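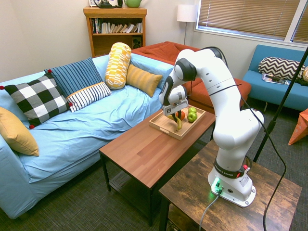

Estela thinks the patch should slip, and she told me so before I'd even got my coat off: if the new console build of Foltgate still drops its saves when you quit from the map screen, there's no point sending it to certification and paying for the privilege of getting it back. I said let me have one more day with it. She said fine, one.

25 November 2025

So, one more day with the save bug. Quick recap for whoever reads this after me (hi Rodrigo). You play, you open the map, you quit to the title screen from there, and when you load back in you've lost everything since the last campfire. Only on the new console version, never on PC, and never if you close the map first. We've had it on the list since August and it kept getting bumped for the frame rate work.

Ran the quit-from-map test 30 times this morning on build 16. Lost the save 11 times. That's way worse than I expected! Same test with autosave icons switched off in the options: 10 losses out of 30, so the icon isn't to blame and I can stop glaring at it.

After lunch I got Kamonchanok to sit with me and read through the log, and she spotted it pretty fast. The map screen pauses the world, and the save job is counted as part of the world, so if it's halfway through writing when you open the map it just sits there waiting. Then you quit and it gets thrown out. PC writes the file so quickly that you'd need amazing timing to hit it.

Put in a rough fix: quitting now waits for the save job to finish, paused or not. It adds a little hitch before the title screen, which I don't love, but Yolanda says she can cover it with the fade (she wanted a longer fade anyway).

Haven't rerun the full set yet. The Bravo kit was tied up all afternoon with the Hollari demo, and I'm not trusting numbers from the old one.

To do:
Rerun quit-from-map on the Bravo kit, same steps
Try it with the controller unplugged mid-save
Ask Fergus if Tosovberg has the same pause code, I bet it does
Tell Estela whether we're slipping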